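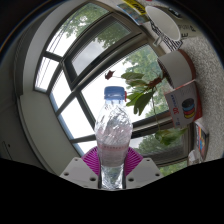
I've been teaching a gripper arm to tidy my kitchen windowsill since September, and I finally have a result worth passing on to anyone else who does this at home. The short version is that clear plastic is the worst stuff in the house to practice on, so you should practice on it a lot. A see-through bottle with a blue cap, squeezed between the two finger pads with a bright window right behind it, is about as mean a test as I know. The window goes pure white in places, the plastic throws glints all over, and the poor model has to decide where the bottle stops and the daylight starts. Add a mug, a potted plant and an UNO pack off to the side and there's plenty else for it to get interested in!

My old way was to do all my demonstrations on nice solid things (mugs, boxes, a can of beans) and sprinkle in a few bottles at the end. I recorded 1,331 grabs that way with the hand-held gripper, trained on the lot, and it was great with mugs. With bottles it closed on thin air, over and over.

Mawuli Darko, who I swap notes with on the Helance forum, told me to stop adding more of everything and fix the mix instead. So I threw out most of the mugs, kept 393 of the old grabs and recorded 200 new ones, every single one a clear bottle or jar. Same kitchen, same gripper, same training settings. It took me two evenings and one very long Saturday, and my wrist knew all about it.

The new model is much better with bottles and only a tiny bit worse with mugs. It still hates the glass vinegar jug. I can live with that.

A few things I'd do again:

Shoot toward the window as well as away from it. I only did the away kind at first, and the thing fell apart as soon as the sun came round.

Go for the middle of the bottle, where the label is. Grab too low and a tall one tips, too high and you're on the slope of the shoulder and it slides.

Squeeze the same amount every time. Thin bottles crumple, and then the next grab is on a different shape from the last.

Leave your clutter where it is. I used to clear the whole sill before recording - big mistake, it got lost the minute somebody put a mug down.

Keep 6 bottles back that you never train on, and test with those. Ruxandra Voicu got me into this habit and it's a bit humbling, but at least I believe my own numbers now.

Next I'm trying it on drinking glasses. Plastic ones first, I'm not made of money.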